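KITCHEN SAFETY CHECK - Donari flat, hob side
Done by: Samah Fahmy
Date: 2020-04-03
Copy to: Hala Samir

1. Gas hob
Glass top, two burners. Soap test on hose, no bubbles. OK
Hose date stamp - couldn't read it, too far back. Hala to ask Zarnia when it was fitted. If over 3 years, change it.

2. Pots and handles
Lids sit flat. Side handles tight on the big black one. OK
Wok to live on the counter, not balanced on top of anything else. OK today.

3. Hood
Fan works on low and high. Filter greasy, last cleaned January. FAIL - soak 20 mins in hot water and soda, dry properly before it goes back.

4. Sockets
Row of three on the tiles, left side. Tested all, fine. Cords hanging down behind the worktop want tying up well clear of the left burner. ACTION 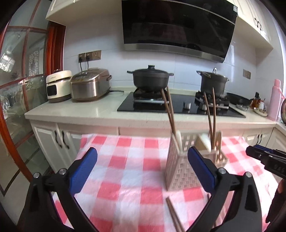
5. Table
Cloth is OK where it is but clip it down, it slides when you lean on it. Keep the hem away from the hob if the table ever gets moved nearer. Long chopsticks back in the holder after use please, they roll off and somebody treads on them. Check tips for splits, bin any thats gone furry.

6. Cupboards
Handles firm, hinges ok. Bleach was under with the rice!! Moved to top shelf in hall.

7. Fire blanket / alarm
Blanket on hook by door, tabs reachable. Alarm tested, loud. Battery fine.
CO alarm - none. FAIL. Need one before next check, Hala to order.

Result: 2 fails, 1 action. Recheck in 11 days, will only look at the filter, cords and CO alarm unless somthing else comes up. Ring me if you smell gas, dont wait for the recheck, and turn it off at the valve first.

S.F.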